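A visit to Melora, 8/20/22

Our small association of people who work in bakeries and kitchens was invited to see the training room of Melora, a company that prepares breakfast baskets for hotels and offices. I wrote this report for the members who could not come. There were 13 of us, and the bus left us in front of the wrong gate, so we began late.

Gwenaël Pruvost received us. He is responsible for the packing hall, where 60 people work in two shifts. He told us that the company sends out 1,661 baskets on a normal day, and before May every one of them was filled by hand from start to end. Now there are two robot arms in the training room and four more in the hall. The system that plans their movements is called Gulura. I did not understand everything about it, but I understood the work, because it is work I did myself for many years.

First we were shown how the arms are taught to behave near a basket. It must be held without crushing the rim, and one arm must not disturb the other.

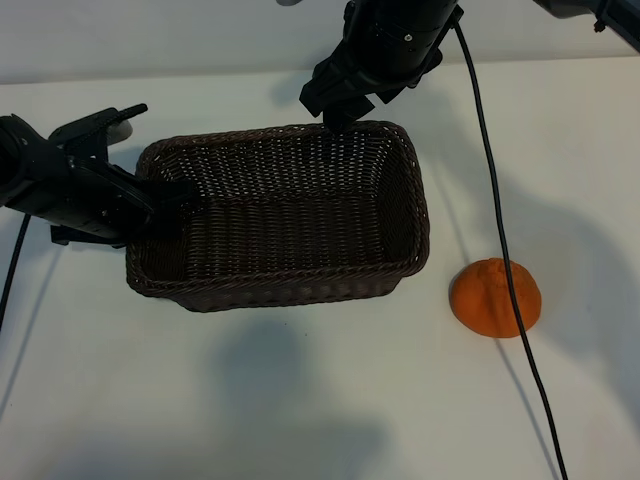
I asked what happens when a basket is a little crooked, as woven baskets often are. Mr. Pruvost said this was the biggest difficulty of the first weeks. A person corrects it with the thumb and does not think about it. For the arms, the staff had to write down all these small corrections, and he said that many packers were surprised by how much they knew. Two of them now spend half of their hours in the training room. They are paid a little more for this, but not as much as they had asked for, and he told us so openly.

After the coffee we talked with Didier Bodin, a packer since the company was still called Moodley. He was against the arms at the beginning. His shoulders are better now, he said, because he does not reach over the belt all day. On the other side, he misses the conversation. When six people filled baskets at one long table, they talked. Now he looks after two stations alone and the nearest colleague is too far away to hear him without shouting.

He also explained to us how the bread is placed. It goes in before the other things, with the nice side up, and it should not be pressed.

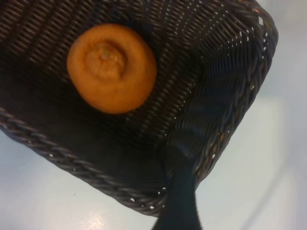 Mr. Bodin still checks by eye, and he can stop the arm with a button at any moment. In the spring he used the button very often. He keeps a paper notebook of the stops, and the technicians read it each morning before they change any setting. I liked this notebook very much. It had 81 pages filled when he showed it to us.

One of our members asked directly if people had lost their jobs. The answer was that no one was dismissed, but those who retired were not replaced, and the evening shift is smaller. A younger packer who was listening added that new people learn the work more slowly now, because they fill fewer baskets themselves. Mr. Pruvost agreed with her, and he said they are thinking of one week per season when everybody packs by hand.

We did not have time for the cold room. The next visit will be to Ploltari, where they make the boxes, and members who want to come should write their name on the list in the office. Please bring closed shoes, as two of us had to borrow some.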